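Unit 5: Recording demonstrations by teleoperation
Course notes, prepared by Mateja Ionescu and Barış Keskin

5.1 Two ways to demonstrate

In kinesthetic teaching the operator holds the arm and moves it through the task with gravity compensation on. Joint positions are read directly. The method is cheap and needs little practice, but the operator's hands end up in the camera view, and one person cannot easily guide two arms at once.

In teleoperation the operator moves a leader device and the follower arm copies it. The operator feels little or no contact force and has to judge a grasp by sight. Expect slower motions and more hesitation in the first recordings.

5.2 What is stored

Each time step holds the follower joint positions, the commanded positions, the gripper opening and the camera images. Store commanded and measured values separately. When the fingers close on a rigid object the two differ, and that difference is often the only trace of grip force in the data.

All streams are resampled to a common clock before training. An episode in the Naltach set has 605 steps on average. Check the offset between image and joint data at the start of every session.

5.3 Episode rules

Start both arms from the home pose. Change the position of the objects between episodes, within the marked area. Do not pause to think while recording; stop and discard the episode. A failed grasp followed by a clean recovery is kept and tagged "recovery".

5.4 Transparent labware

Glass and clear plastic give poor depth readings. Operators working from the camera view should approach a tube from above and close slowly on the upper part.

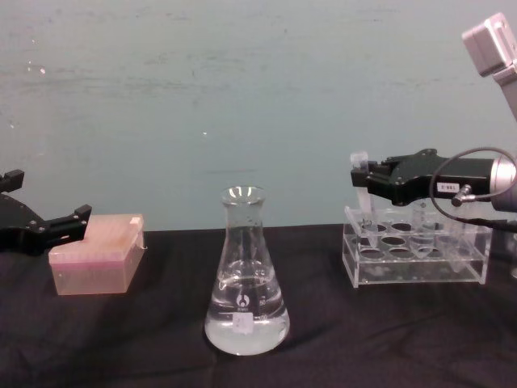 Cerska, 9th December

Two-arm setup on black cloth. The right gripper has its jaws around the taller tube in the acrylic rack; the left is over the pink tip box. The flask between them is an obstacle for any motion across the table, so plan the path at rim height plus a margin.

Exercise (groups of two)

Record 21 episodes of tube removal. Hold back 5 for testing. Plot commanded against measured gripper opening for one episode and mark the moment of contact. Send plots to Hülya Ekinci.

Reading: Gezer manual, chapter 16.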